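**Flustach publishes two-arm cushion handling result, and asks readers not to get carried away**

Flustach today released results from its Tultier study of how two robot arms handle soft household objects. The headline figure is 89 successful placements in 172 attempts. That is barely better than half, and we would sooner print it ourselves than have it found in a table at the back.

The method, called Stellus, learns from recorded demonstrations and takes in a head view plus a close view from the wrist. Our starting claim was that the wrist view would do most of the work once the fabric bunched up. We are no longer confident of that. With the wrist view switched off for 30 further attempts, the results were too mixed to support a claim either way.

Other labs have reported far higher rates on similar tasks. Many of those totals leave out attempts where a person reset the object partway through. Ours count them as failures. Every attempt used the same style of pillow, and we make no claim about doonas, towels or anything heavier.

The full log, failures included, can be requested from Flustach from Saturday.

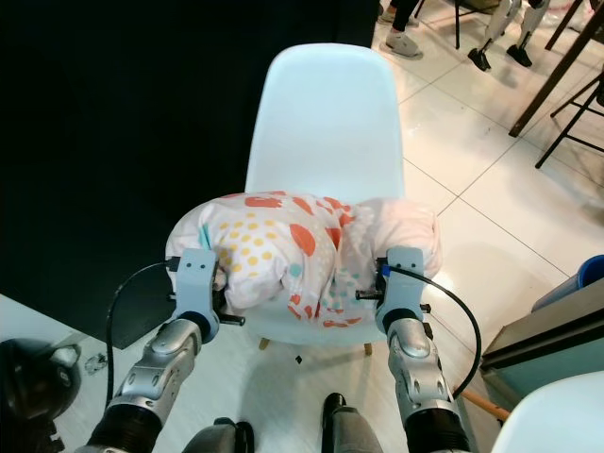 Patterned pillow at the chair, from the head view, then a blurred close view from the wrist.
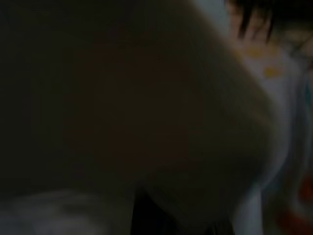
Tomaszewski was less generous, replying that a method tested on one style of pillow has learned that pillow, and that the wrist view should be dropped from the paper's title until there are enough attempts to defend it.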